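From: Noémie Lachance
To: Skorndale Rugby Members' List
Date: 12 Feb 2018
Subject: Re: Squad registration for the Clokell Cup

Dear Gilles,

Thank you for your message. The answers below are sent to the whole list, as other clubs have raised the same points.

Gilles Perrin wrote:
> Our prop Deming Lü moved to us from Lyimo in January. His transfer
> form was countersigned by Quentin Bailly, but he does not yet appear
> on the register. May he be named for the first round? We would also
> like to know whether the squad limit has changed.

A player may be named once both clubs have signed the transfer form and the league office has entered him on the register. Mr Lü's form reached us without the signature of the releasing club. Abdelilah Abou Zeid has written to Lyimo to request it – no further action is needed from you at present.

The squad limit is unchanged. Each club may register 12 forwards for the cup, of whom at least 2 must be cleared to play hooker. Replacements made after the first round require written approval under Rule 227.

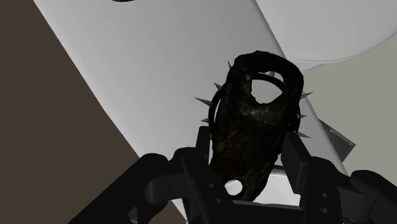 Rendered view: dark object with spiked ring, held upright.

Team sheets should be sent through the Biltix portal by the secretary of each club. Sheets sent by post will no longer be accepted.

Yours sincerely,

Noémie Lachance
Registrations Secretary
Skorndale Rugby League Office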